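Femley Horror Notes

A small collection of opinions about frightening films, many of them wrong.

What you get

There are 1,509 short reviews in one folder, each a plain text file, plus a table listing the film, the year of release, the score out of 100 and the name of the list it came from. The reviews were written by members of a film club over a good many winters and typed up afterwards from notebooks, the backs of programmes and one long roll of till paper. Spelling has been left alone, apart from the titles, where we had eleven versions of the same Italian film and could bear it no longer.

Where it came from

Most of the reviews belong to the Marenier list, which was the club's main programme and ran heavily to haunted houses. The Brikik list is smaller and grumpier. It was kept by the people who sat at the back, and it contains every score below 10. The Halilović list covers the late shows, so the notes tend to get shorter after midnight, and a few consist of the single word "no".

Scores

Members gave a mark out of 100 for the film and a separate mark, 0 to 2, for how frightened they were. The scale for the second one is:

0 – ate normally throughout
1 – put the crisps down
2 – asked for a lift home

Please don't add the two marks together. Somebody did this for a talk in October and announced that a film about a possessed lighthouse was the finest ever made. It has a good lighthouse.
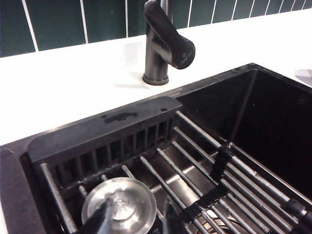 Blank fright marks mean the member forgot to fill it in, or left early, or wished to keep the matter private. We have not guessed. If your software turns blanks into zeros, you will end up with a club full of very brave people, and you should have met them.

Known problems

Remakes are a mess. Where a reviewer wrote only the title, we have gone by the date of the screening, but the club once showed an original and its remake on the same evening and the reviews don't always say which one put them to sleep. These rows say "unclear" in the version column.

Some 1970s films are under their British titles and some under whatever was printed on the tin. The column called other_title helps a bit.

Sarcasm has not been marked. "Terrifying, I nearly dropped my knitting" comes with a film score of 14, and a computer asked to judge the mood of it will tell you she had a lovely time.

There are spoilers in nearly everything. The butler, in particular, is given away 700 lines into the main table by someone who hadn't even been asked about that film.

What it's good for

Reading on a train. Comparing what people say about a film with the number they give it. Settling whether slow ghost stories get better marks than fast ones (they do on the Marenier list and they don't on the Brikik list, so good luck). It's no use for predicting what the public will like, as the public was seldom present.

Changes

Version 2 fixes the accents, which had turned into question marks and made the Halilović list look unsure of itself. It also removes a recipe for leek soup that had been scored 81.

Corrections are welcome if they concern dates, titles or typing. Letters explaining that a score is unfair will be filed with the others.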